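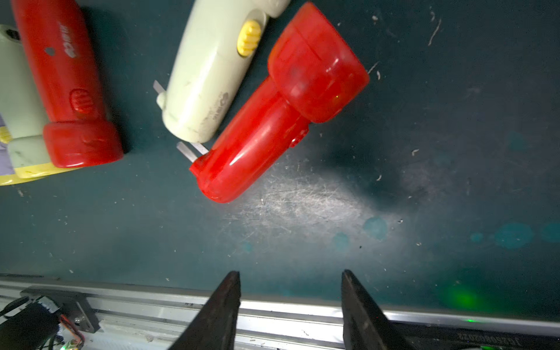

Flashlights wanted before the dark months: collection in Hultville is open until the end of December

News > Local > Hultville > Community

The flashlight collection in Hultville has now received 185 flashlights from the residents of the town and the villages on the east side of the river. The collection is organized by the Beyene neighborhood center, on Lestimden Street, and it will continue until the end of December.

The purpose is simple. Last winter the electricity in the eastern part of Hultville was gone for two evenings, and many people discovered that they had no working light in the house except the telephone. Other people had four or five flashlights in one drawer. The center would like to move the lights from the second group to the first.

"I had three in the kitchen and my neighbor had none, and we live wall to wall," says Haf Price, who coordinates the collection. "I did not know it until I heard her looking for candles."

The center counts 1200 households in its area. It does not expect to give a flashlight to every one of them, and most do not need it. The first lights will go to older residents who live alone and to families on the upper floors of the apartment buildings, where the staircase has no window. After this, anybody in the area can come and ask.

Most of the lights that come in are ordinary plastic models. Red is common. There are also pale green ones and lavender ones with a yellow head, and Ms. Price says that children choose these colors first, so some of them will be kept for the families. Larger lamps are also accepted, for example camping lanterns, but the center has little space to store them and asks people to call before they bring one.

Each light is put on the sorting table on a dark teal mat. It is looked at from outside, opened, cleaned if this is necessary, and tried with fresh batteries. A light with rust in the battery room is put aside. A light with a cracked lens is kept if the crack is small.

The checking is the responsibility of Stellan Nyberg, a retired electrician from Hultville. He asks people to take out the batteries at home before they bring the flashlight.

"Old batteries leak," Mr. Nyberg explains. "When they have leaked inside, I can clean it sometimes, but it takes a long time, and sometimes the spring is already eaten. If you want to help me, take the batteries out today, also from the flashlight that you are going to keep."

He also asks for patience with the switch. A flashlight that does not go on is not always broken. Very often the switch has been standing still for years, and it begins to work again when it is pushed forward and back twenty or thirty times. It is also possible that the cap at the end is not closed completely, or that one battery is turned in the wrong direction. Mr. Nyberg recommends trying these things first, and bringing the light to the center in any case, working or not.

People have also brought things that are not flashlights. Among the red flashlights on the table there were two cream-colored plastic devices, and one of them has a yellow dial and two metal plug prongs. The center does not give out anything that must be connected to the wall. Such objects can be picked up again by the owner at the desk, and after the end of the collection they go to the electrical recycling.

A second part of the project concerns the question of where a flashlight should be kept at home. In the opinion of Ms. Price this is more important than the flashlight itself. In a short survey that the center made in the autumn, many people answered that they owned a flashlight but were not sure in which room it was.

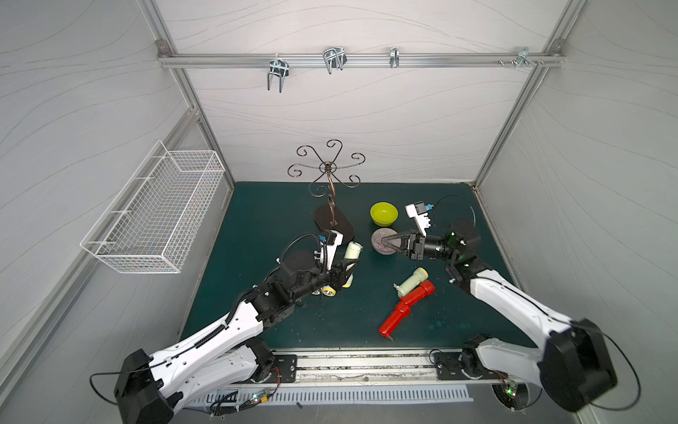
The center wants to present a few simple storage ideas, with things that most people have already or can find second-hand. Hooks on a rail are good for any light that has a loop of cord. A white wire basket can hang on the wall beside the door, and because it is open, one can find the light with the hand alone. A bowl on the hall table is enough for one small flashlight and a pair of spare batteries.

There is also a metal stand with curled arms, in a dark bronze color, of the type that one can find in many kitchens and at every flea market. It takes little space on a shelf, and a light with a cord can hang from one of the arms. Mr. Nyberg is less convinced by this solution. He thinks that a heavy flashlight can pull the stand over if it hangs only on one side, and he suggests using it for small lights only.

The advice of the center can be said in a few words. Choose one place, near the door or near the bed. Choose it together with everyone who lives in the house. Put the light back in the same place after every use - also in summer, when it seems not to matter. Try to find it one time with the eyes closed.

For families with small children, Ms. Price adds that the place should be low enough for the children to reach. She has heard from parents who put the flashlight on top of a high cupboard so that the children would not play with it and empty the batteries. She understands this, but she prefers a child who plays with the light to a child who sits in the dark and waits. A cheap second flashlight for playing can be a good answer.

The batteries for the lights that are given out are paid for by Kanard, the hardware store on the market square. The store also has a box next to the cash desk where customers can leave a flashlight during the opening hours. The box is emptied in the evening and the contents are brought to Lestimden Street.

Not everything has gone according to the plan. The first boxes were put in the entrance of the center, where there was a great disorder after a few days, with flashlights lying between lost gloves and umbrellas. The sorting was then moved to its own table.

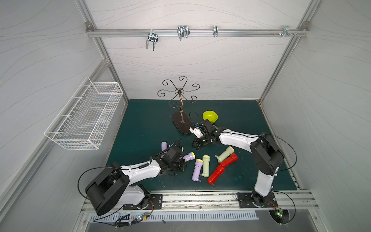 Sorting by color was tried as well, and it was given up. It looked nice, but it was of no use for the batteries. Now the lights are divided by the battery size that they need, and each one gets a small paper label with this size written on it. The label stays on the handle when the light is given out, so that the new owner knows what to buy. Residents who know the battery size of their own flashlight can write it on a piece of tape before they bring it, and this saves work for Mr. Nyberg.

The center still needs lights of middle size, which fit well in the hand of an older person and have a switch that is easy to feel. Very small key ring lights are not needed any more. Headlamps are welcome if the elastic band is still good. Loose lenses, caps and springs are also useful as spare parts.

Flashlights can be brought to the desk of the Beyene center between 10 a.m. and 5 p.m., or to the box at Kanard. Residents who cannot leave the house can ask for a light by telephone and it will be brought to the door. No proof of income is asked, and it is not necessary to give a flashlight in order to receive one.

People who are waiting for a light will be called when it is ready. Flashlights that are left when the collection is over will be stored at the center and lent out at the next power cut.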